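The black wash: a gallery from the mending corner
October 10, 2023

Print this page | E-mail this page

Everyone I know has a heap of dark clothes that never quite gets dealt with, and ours had been growing since the end of summer. I finally gave it a morning in the corner with the lilies on the walls — that orange-red panelling still cheers me up every single time — and a good big wooden board to spread things out on. I do love working on bare wood, because you can see a black sock coming! 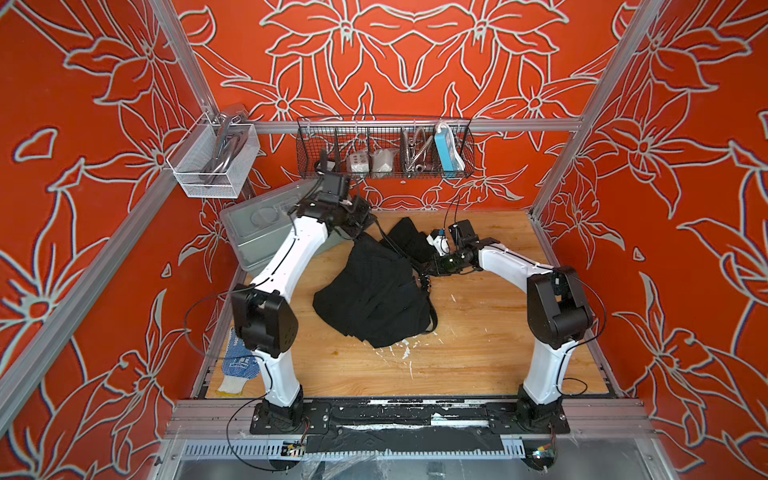 Something black and crumpled, half lifted off the board, with the lilies all round.

Black cloth is a devil to sort. Everything melts into everything else once it's bunched up, so I go looking for the little hard bits first: a round button in the folds, or a flat strap peeping out underneath.
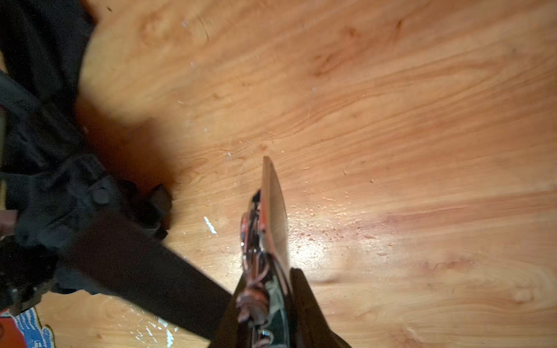
Trousers and belt

I'm forever telling people to take the belt out before folding, and I'm forever forgetting to do it myself. It's a lovely glossy black leather against that heavy dark cloth, held by a loop with a squared-off end, and I have a soft spot for the curved double row of stitching as well. 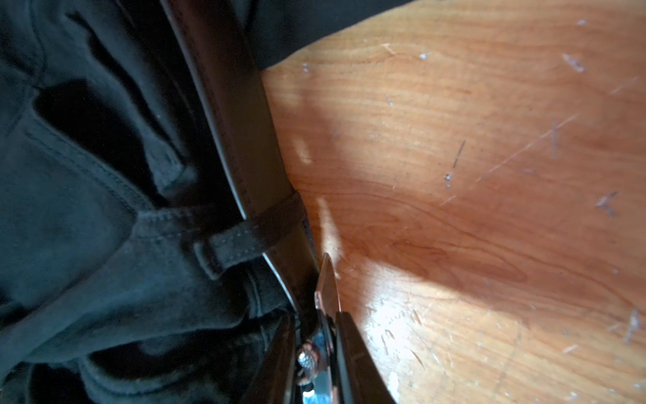
The storage side

I wouldn't be without a wire mesh rack (I looked at the Prokberg ones for weeks before making up my mind). The coiled metal hose lives in the bottom of ours, with bags and packets higher up, and there's a pale blue plastic bin on the floor close by.

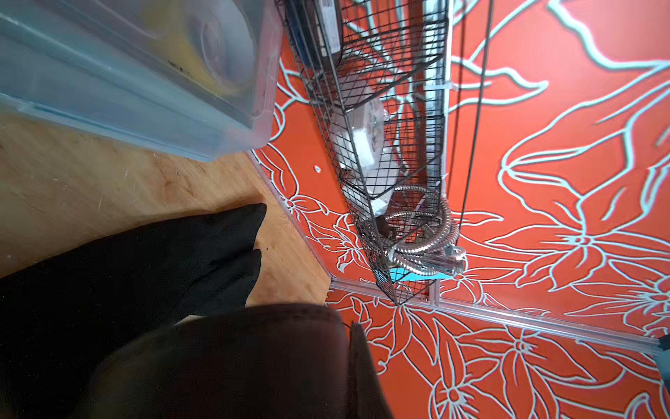

Next time I want to tackle the winter woollies, which is a much bigger job and will need at least 7 hangers and a large pot of tea — more of that later in October, if the weather keeps me indoors.

Reader comments

Those lilies! I'd never get any folding done for looking at them.

I leave the belt in and hang the trousers over a chair. Ten years and no complaints.

Do you brush the lint off before or after folding? Mine always seem to pick up more in the drawer.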